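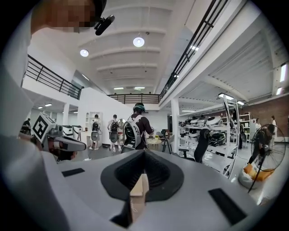
The fault that stopped work at the Foscombe hall for most of a shift in February did not announce itself. No alarm sounded, and the hand-held grippers went on opening and closing as usual. The safety lead at Foscombe, who agreed to be interviewed on the condition that staff not be named, describes it as a problem of trust in the equipment. "Everything looked normal from the operator's side," the safety lead said. "The jaws moved. The position of the jaws in the record did not match." The hall is a two-level industrial building with black railings along the mezzanine, and people wearing backpack rigs work on the open floor below. Some of the operators also wear a head-mounted tracker with a square black-and-white marker on top. It was the agreement between that tracker and the markers on the grippers that failed.

Foscombe records manual tasks so that robot arms can later be trained to repeat them. The recording software, Clakix, is supplied by Lavov and compares the position of each gripper with the position of the operator's head. According to the incident report, the software began to accept gripper positions that were out of date. An operator would set an object down, and the record would show it still held in the air. In all, 558 recordings were affected before the fault was noticed, out of 1,096 made in the same period.

"A bad recording is a nuisance when it sits in a folder," the safety lead said. "It becomes a safety matter when it reaches a machine that has the strength to act on it."

One recording did reach such a machine. During a routine trial in the test bay, a robot arm trained on a batch containing the faulty material closed its jaws 40 millimeters short of the object and then continued downward. The arm struck the bench and stopped under its own force limit. The operator was standing outside the marked boundary and was not hurt. The bench top was damaged and was replaced the following month.

The safety lead was asked why the fault had not been found sooner. The answer was direct. Each recording was reviewed by a person, but the review looked only at the video, and the video was sound. "Our reviewers were asked whether the task was completed," the safety lead said. "They answered that correctly. We had not asked them to compare the video with the position data, and the procedure gave them no easy way to do it."

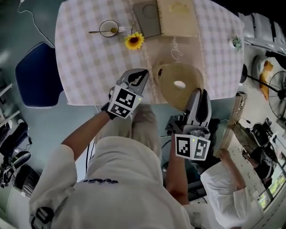
An operator at the gingham-covered table, with the right gripper's jaw against a roll of tape. Each gripper carries a cube of printed markers.

Tekleab, the engineering firm that carried out the outside review, spent three days in the hall. Its engineers worked at the same tables as the operators and repeated the same tasks. They traced the fault to a setting changed during a software update. When a marker was hidden from view for a short time, Clakix was supposed to reject the reading. After the update it kept the last good one instead and attached a new time to it.

"The update notes did mention the change," the safety lead said. "They mentioned it on the second page, under performance. I read it at the time and did not see what it meant for us. I have said so in the report."

Lavov restored the earlier setting within a day of receiving the findings. Foscombe has since added a check at the start of every shift, in which the operator moves both grippers through 3 fixed positions and covers each marker by hand. If the software does not report the marker as lost, the station is closed until a supervisor has signed for it. The safety lead acknowledged that the check was not popular at first. "It takes several minutes, and people want to get on," the safety lead said. "There were complaints in the first weeks — fair ones, in some cases. We shortened the form."

Recordings made before the fault was corrected are being held apart from the main collection. Those that cannot be confirmed against a second source will be deleted. No arm at Foscombe may be run on new material until a trial at reduced speed has been completed and logged.

One recommendation from the Tekleab review remains open. It calls for a separate system to monitor gripper position, independent of Clakix, and the cost has not yet been approved. The safety lead supports the proposal and expects a decision before the next round of trials. Until then, the test bay is limited to one arm at a time, with a second member of staff at the stop control.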